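Wir verwenden Cookies, um die Nutzung dieser Website auszuwerten. Einstellungen ansehen | Akzeptieren

Lernen aus Demonstrationen mit Handgreifern
Skript zur Vorlesung, Kapitel 6: Datenerhebung und Greifweite

6.1 Einordnung

Im vorigen Kapitel wurden Strategien behandelt, die durch Teleoperation am Roboterarm trainiert werden. Dort sind Beobachtung und Aktion von Anfang an im Koordinatensystem des Roboters gegeben. Der Nachteil ist das Tempo: Eine Person, die einen Arm aus der Ferne führt, braucht für einfache Küchenaufgaben ein Mehrfaches der Zeit, die sie mit der eigenen Hand bräuchte. Bei Handgreifern führt die Person das Werkzeug direkt. Die Bewegung wird aufgezeichnet und erst später auf den Arm übertragen.

Für das Kapitel benutzen wir den Kursdatensatz Wellero. Er enthält 252 Demonstrationen mit zwei Handgreifern, davon sind 40 für die Validierung zurückgehalten. Die Aufteilung ist fest vorgegeben und darf in den Übungen nicht verändert werden, sonst sind die Ergebnisse der Gruppen nicht vergleichbar.

6.2 Was aus den Bildern gewonnen wird

Aus jeder Aufnahme werden drei Größen geschätzt: die Pose des linken Greifers, die Pose des rechten Greifers und die jeweilige Öffnungsweite der Backen. Die Schätzung läuft über Marker mit bekannter Kantenlänge. Sind die vier Ecken eines Markers im Bild gefunden und ist die Kamera kalibriert, folgt die Pose aus dem üblichen PnP-Ansatz (Kapitel 3).

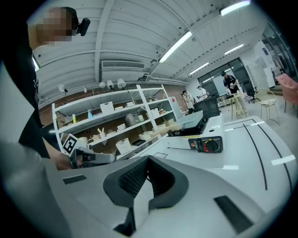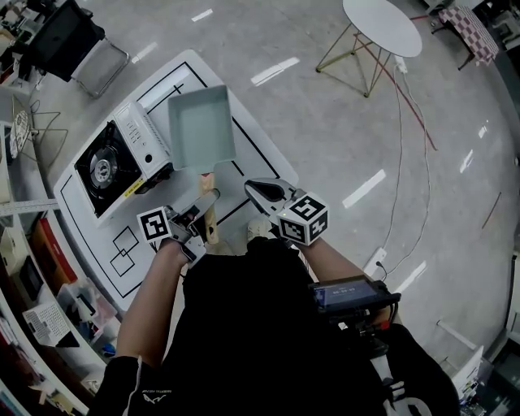

Die Sichtbarkeit der Marker bestimmt, wie viele Zeitschritte einer Demonstration brauchbar sind. Ein ebener Marker liefert nur dann eine stabile Pose, wenn er nicht zu flach angesehen wird. Bei streifendem Blick wird die Lösung zweideutig, und die geschätzte Normale springt zwischen zwei Richtungen. Ein Würfel mit Mustern auf mehreren Flächen entschärft das Problem, weil bei einer Drehung des Handgelenks meist eine andere Fläche zur Kamera zeigt. Im Blick von oben trägt jeder der beiden Greifer einen solchen Würfel; der linke hat die Backen um den Holzgriff der rechteckigen Pfanne geschlossen, der rechte ist offen. Für das Training sind das zwei verschiedene Zustände im selben Zeitschritt, und beide Öffnungsweiten gehören in den Aktionsvektor. Wer nur den Greifer mit Objektkontakt auswertet, verliert die Koordination der Hände.

6.3 Relative Aktionen

Die Posen werden nicht absolut gelernt. Für jeden Zeitschritt t wird die künftige Pose im Koordinatensystem des Greifers zum Zeitpunkt t ausgedrückt:

A(t, k) = T(t)^-1 · T(t + k)

Damit entfällt die Abhängigkeit vom Aufstellort der Tischplatte. Bei zwei Händen kommt die Pose des einen Greifers relativ zum anderen als Beobachtung hinzu. Fehlt diese Größe, lernt das Netz zwei Einzelbewegungen, die zeitlich auseinanderlaufen können.

6.4 Ergebnis auf dem Kursdatensatz

Verglichen wurden zwei Varianten der Strategie Paster, beide über 300 Epochen trainiert. Die Variante ohne relative Pose der Hände griff in den Versuchen am Arm häufig sauber zu, verfehlte aber öfter den Übergang von einer Hand zur anderen. Mit relativer Pose wurde dieser Fehler deutlich seltener — die Griffe selbst wurden dadurch kaum besser. Der Auswertecode liegt im Verzeichnis cemiva.

Aufgabe bis zur nächsten Übung: Leiten Sie A(t, k) für eine reine Drehung um die Greiferachse her und geben Sie an, wie sich ein konstanter Kalibrierfehler der Kamera auswirkt.

Kontakt: Lehrgruppe Mbwambo | Impressum | Nach oben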